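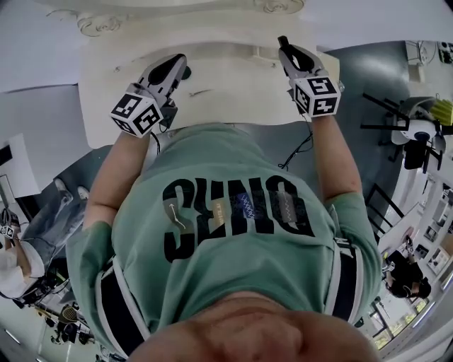

White tabletop with carved scroll-pattern edge, shown in use.

Tables | Painted & Ornate | 2 min read

Skulton White Table with Carved Edge

Most work tables look as though they were designed by someone who resents you. The Skulton has a plain white top, and then, along the edge, a run of carved scrollwork that would be quite at home round a wedding cake. We have stopped asking why and started selling it.

The top is flat and white, and it will mark. The one in the photo has a few faint marks and scuffs, and yours will catch up soon enough. A damp cloth deals with tea. Felt pen is between you and your conscience.

Dusting the scrolls takes patience and an old toothbrush. Customers who dislike dusting may prefer our Girard range, which has straight edges and no ambitions.

Price: £325
Deposit to reserve: £100
Guarantee: 12 months on the frame and joints
Delivery: free within 200 miles of the Jorkemine warehouse, to the ground floor only. Our drivers have views on stairs.

Legs arrive detached, with bolts and a key. Please stand the table up with two people, and don't lift it by the carving, however much it looks like a handle.

Colour: white. We are sometimes asked for others.

You may also like
Girard Straight-Edge Table
Bernura Stacking Stool
Skulton Side Table, Small
Touch-Up Paint, White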